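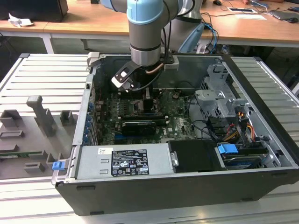

Cleddale Opens a Refurbishing Bench for Older Desktop Towers

FOR IMMEDIATE RELEASE
November 22, 2022

Cleddale is delighted to announce a new refurbishing service for used desktop computers, open now to households, small offices and schools. The service takes in full-size towers that still have years of work left in them, checks what is inside, swaps what needs swapping and gets them ready for a desk again.

The first 40 towers are going to the Neketti Learning Center, where they will fill the study room and the two evening classrooms. Further machines will be offered to the public at $59 each, without a monitor, from the Cleddale counter on Briltach Street.

"I love an old tower," said Ihor Holovko, who leads the service. "You take off one panel and there it all is: the board, the drive bay, the power supply, the cards in their slots. You can get at everything. People bring these in expecting to hear that they belong in the scrap pile, and we get to tell them what could be done with an afternoon and a few parts!"

The opened case goes down on its side, which puts the motherboard flat and leaves the graphics card, the power leads and the drive cage all within reach. The blue clips and tabs found inside many of the towers at the bench mark places where a part can be released, and newcomers to the work tend to learn those first.

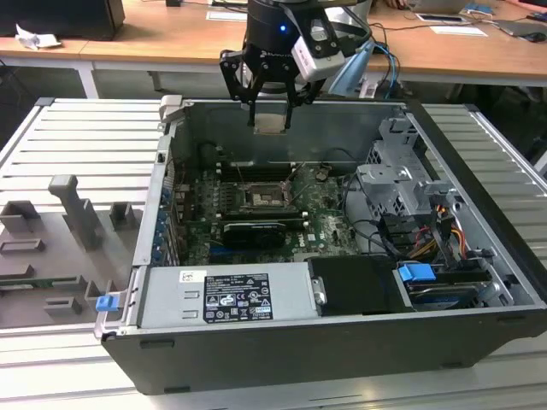
What the Service Covers

Every computer accepted at the counter gets the same treatment:

Dust is cleared from the case, the fans and the power supply vents.
The processor is lifted out, and the socket is inspected before a processor goes back in.
Memory is tested one module at a time, and more is added where the owner wants it.
Data cables and power connectors are checked and reseated.
The coin-cell battery on the motherboard is replaced.
The drive is wiped or returned to the owner, whichever the owner asks for on the intake form.

Owners get a written sheet listing the parts that were kept and the parts that were changed. If a tower can't be saved, usable parts go on the shelf for the next one — with the owner's permission — and the rest goes to metal and board recycling through Kozłowski Recovery.

The processor step gets the most care. A socket should be looked at in good light while it is open, and the processor has to be lined up with it and set down level. The metal plate closes over it last. Holovko asks everyone at the bench to leave that plate open until a second look has been taken.
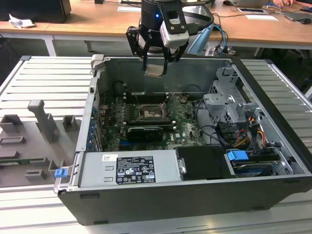
By Pallavi Khurana, Cleddale Communications

I sat in on the planning for this service back in June, and what struck me was how much of the conversation was about small things: which screws go in which tray, where the drive shroud should be set down, how to keep a bundle of red, yellow and black power wires out of the way while the board is being worked on. It's lovely, fussy, practical work, and I came away wanting to open up the tower under my own desk.

Neketti has been part of it from the start. The center asked for computers that could handle writing, spreadsheets and video lessons, and for cases its own staff could open later to add memory. A tower suits that last request very well. Students in the evening program will also have the chance to take a side panel off and learn the names of the parts.

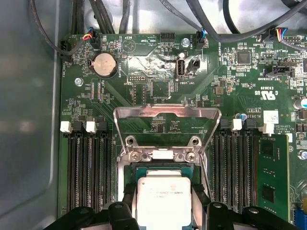
Processor in its socket with the load plate still raised; memory slots stand on both sides.

How to Bring in a Computer

Towers are accepted at the Briltach Street counter during regular opening hours. Please bring the power cord if you still have it, and back up any files you want to keep. Keyboards and mice are welcome too. Laptops and all-in-one computers are outside the service for now, although the team hopes to look at them next year.

A tower left for checking is normally ready for a decision in four weeks. Owners are contacted before any part is bought.

Schools and community groups that would like to be considered for the next set of machines can ask for a request form at the counter.

Media contact: Pallavi Khurana, Cleddale Communications

###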